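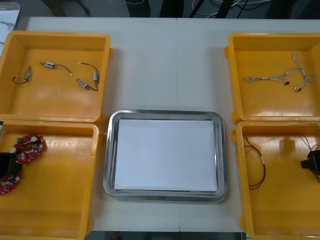 Bacs en plastique jaune et plateau en inox sur table de travail claire.

Bacs de rangement et de tri Emwood, série Ulthorpe
Catalogue Équipement d'atelier > Rangement > Bacs et plateaux

Présentation
La série Ulthorpe regroupe les bacs ouverts destinés au tri, au stockage temporaire et à la distribution de petites pièces dans les ateliers, les magasins de maintenance et les établissements d'enseignement technique. Elle remplace l'ancienne série Gunstead, dont les références restent disponibles jusqu'à épuisement des stocks. Les dimensions extérieures ont été conservées, de sorte que les deux séries peuvent être employées sur les mêmes rayonnages.

Les bacs sont moulés en une seule pièce, en polypropylène teinté dans la masse. Les parois intérieures sont lisses et raccordées au fond par un congé arrondi, ce qui facilite la reprise des vis, rondelles et composants de faible épaisseur. Le fond est nervuré par l'extérieur. Il convient de noter que la série n'est pas conductrice : pour le stockage de composants sensibles aux décharges électrostatiques, se reporter à la gamme Brito, présentée dans une rubrique distincte du catalogue.

Caractéristiques techniques
Matière : polypropylène copolymère
Volume utile : 5 litres
Hauteur extérieure : 85 mm
Charge admissible par bac : se reporter à la fiche technique de la référence
Température d'emploi : usage intérieur, locaux tempérés
Coloris : jaune, bleu, gris, rouge
Empilage : oui, bacs vides ou remplis, sans couvercle
Lavage : à la main ou en machine, détergent neutre

Coloris et identification
Le coloris jaune est tenu en stock permanent. Les autres teintes sont préparées à la commande et peuvent entraîner un délai supplémentaire. Un porte-étiquette transparent, vendu séparément, se clipse sur la face avant sans perçage. Les étiquettes vierges sont fournies en planches prédécoupées, compatibles avec les imprimantes de bureau courantes. Le marquage à chaud d'un logo ou d'un numéro d'inventaire est proposé à partir de 1 000 pièces, après validation d'un bon à tirer.

Accessoires
Couvercle à charnière, transparent
Séparateur amovible, longitudinal ou transversal
Porte-étiquette et planche d'étiquettes
Rail mural en acier peint, pour suspension des bacs
Plateau en acier inoxydable à angles arrondis, pour pièces grasses ou en cours de nettoyage

Les séparateurs de la série Gunstead ne sont pas compatibles avec les bacs Ulthorpe. Les couvercles et les rails peuvent en revanche être conservés.

Entretien
Rincer à l'eau claire après tout contact avec une huile de coupe ou un dégraissant. Ne pas utiliser de solvant chloré ni d'éponge abrasive. Un bac fissuré doit être retiré du service, en particulier s'il est suspendu à un rail.

Conditionnement et livraison
Les bacs sont livrés emboîtés, par cartons de 38 unités d'un même coloris. Les commandes portant sur un carton incomplet sont acceptées et font l'objet de frais de préparation. Les livraisons sont assurées en France métropolitaine et en Belgique. Le dépôt étant fermé pour inventaire en août, les commandes reçues durant cette période sont traitées à compter de septembre.

Conditions de garantie
La garantie couvre les défauts de matière et de moulage dans des conditions normales d'utilisation. Elle ne s'étend ni à la décoloration due à une exposition prolongée au soleil, ni aux déformations résultant d'une surcharge. Toute réclamation doit mentionner la référence gravée sous le bac ainsi que le numéro du bon de livraison.

Documents à télécharger
Fiche technique de la série Ulthorpe
Tableau de correspondance Gunstead / Ulthorpe
Bon de commande pour collectivités et établissements publics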